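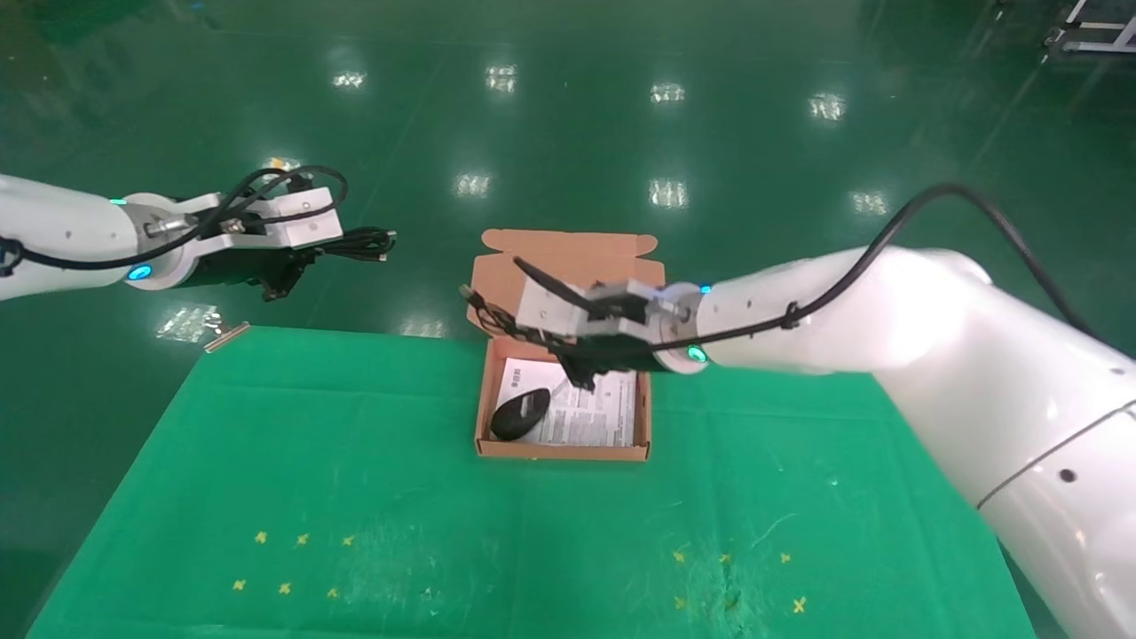 Thread last edited 4:07 PM by moderator

The Cable Box: keep it or burn it?

tmercado
Every cable in this house is migrating into one cardboard box. The box came with something, and the paper with the little diagrams is still in the bottom. I refuse to throw that out, as it's the only document in Lurthorpe that has never asked me for money. Question is whether to coil each one first or drop them in and let nature decide.

Elfriede G.
Coil them. A loose cable left in a box overnight will find another cable and marry it.

sendham_joscha
Disagree. Coiling is a hobby. I dropped mine in a crate in November and when I need one I pull until something gives. Average time, 4 minutes.

Elfriede G.
And how many have given, Joscha?

sendham_joscha
2. They were weak.

H. Naseri
The coil matters less than the tie. A black cable in a neat loop looks exactly like every other black cable in a neat loop. Masking tape near the plug, write what it's for, done. I have 7 labeled and one that says "no idea, important."

tmercado
Mine are all black too. I see one in the photo that's nicely bundled and one with its end sticking up in the air like it has a question.

dirk_o
Take the paper out before you put anything on top of it. You'll want it someday and it will be creased right through the one diagram you need. Mine lives in a folder.

sendham_joscha
You have a folder for the paper that came in the box?

dirk_o
I have 4 folders.

H. Naseri
I'd leave the paper where it is. It tells you what the box used to be. Dirk's method works if you're Dirk.

Elfriede G.
Also keep the flaps on, Tobias. People cut them off to be tidy and then can't stack anything on the box.

tmercado
Flaps stay. Paper stays, sorry Dirk. Coiling the long ones, and the short ones can take their chances. Does anybody have masking tape that still comes off the roll in one piece?

dirk_o
Second drawer, under the folders. You can pick it up after 7.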